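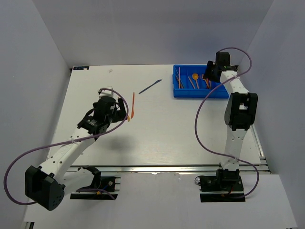 The two arms over the white table, blue bin and all.

Are all my fossil shark teeth from the same kind of shark?

Asked by creekmud58 in Fossils & Rocks

So I finally got out to the gravel bars below Dralport in February when the water was low, and I came home with a sandwich bag of shark teeth. I'm 58 and I've wanted to do this since I was a kid, so you can imagine the state of my kitchen counter right now.

My problem is that they don't match. Some are long and skinny with a little spike on either side of the root, some are short and lean way over, and a few are broad with a saw edge you can feel with your thumbnail. They're different colors too – mostly black, some tan, one kind of bluish gray. My brother-in-law says black ones are older. The guy at the rock shop in Fanden told me the skinny ones are sand tiger, and then he said the leaning ones are sand tiger as well, and I walked out more confused than I went in.
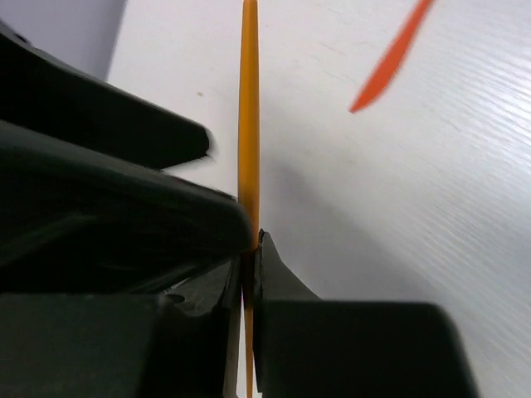

How can two teeth that look nothing alike come from one animal? And is there any way to sort them at home without mailing them off somewhere? I have a cheap hand lens and a kitchen scale. I also have the old Heydari field guide, but it only shows one tooth per species, the perfect one, and none of mine look like that.

3 answers

Iestyn Wynne
Top answer

Your rock shop guy is right! A shark's mouth isn't filled with copies of one tooth. On a sand tiger the ones up front are tall and narrow, for grabbing slippery fish, and as you go back along the jaw they get shorter and wider and start to tilt toward the corner of the mouth. Uppers and lowers don't match either. So your skinny ones and your short leaning ones could easily be the same species from different spots, and the little spikes next to the main blade (they're called cusplets) are the thing I'd look for on both. Just watch out, because on creek teeth they snap off all the time.

The saw-edged ones are something else. Sand tigers have smooth cutting edges, so put anything serrated in its own pile. Could be a requiem shark of some sort, could be a chunk of something bigger. I wouldn't go further than that without seeing the root. 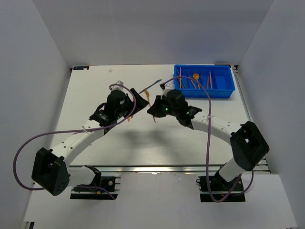

Color tells you what the tooth was buried in and next to nothing about age. Minerals from the sediment work their way in over time, and two teeth from the same shark could come out black and tan if they ended up in different mud. Creeks make it worse by cutting through several layers and dumping everything on one gravel bar. I have a black one and a cream one from the same 30 minutes of sifting at Stonent. Sorry to your brother-in-law.

For sorting, do the roots first, then the edges, and only then the overall shape. Leave the scale in the drawer.

pebblepocket

They're all megalodon babies lol. No, seriously, just buy the laminated card they sell at most fossil shows. I've had mine for years and it's never been wrong as far as I know. Also don't use bleach on them. I did that once and the roots went chalky.

Gwion Gwilliam

Agree with Iestyn. I'd only add that damage fools beginners more than anything else, and it fooled me for ages. I had a "new species" box with more than 50 teeth in it, and when I went back through it one Friday night most of them were ordinary teeth with something knocked off. You have to train yourself to look past the break.

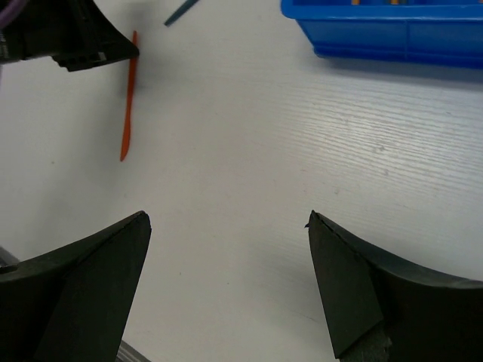

Lay two teeth side by side, same face up, and ask which differences the animal grew and which ones happened later. It's a good habit with any pair of things. Take those two black fingers, for instance: the left one tapers to a point and the right one ends squared off, and the right one also has a slightly chipped upper corner. The point versus the square is a difference in shape, so I'd write that down. The chip is just a chip. Do the same with your teeth and look for a fresh, sharp-edged surface where something is missing, or a worn one if the creek has been rolling it for a while. Under your hand lens a broken cusplet often leaves a little scar on the shoulder of the root, so a tooth with no spikes may well have had them once.

And save the ugly ones, with a note of which bar they came from. I tossed a coffee can of "junk" when I moved and still think about it.

Comments on this answer

creekmud58: Went back with the lens and two of the leaning ones do have a scar where you said! So that's the sand tiger pile growing. The serrated ones are in an egg carton until I figure out the roots.

Iestyn Wynne: Egg carton is the correct storage. If you get a clear shot of the root side, start a new question and I'll have a look.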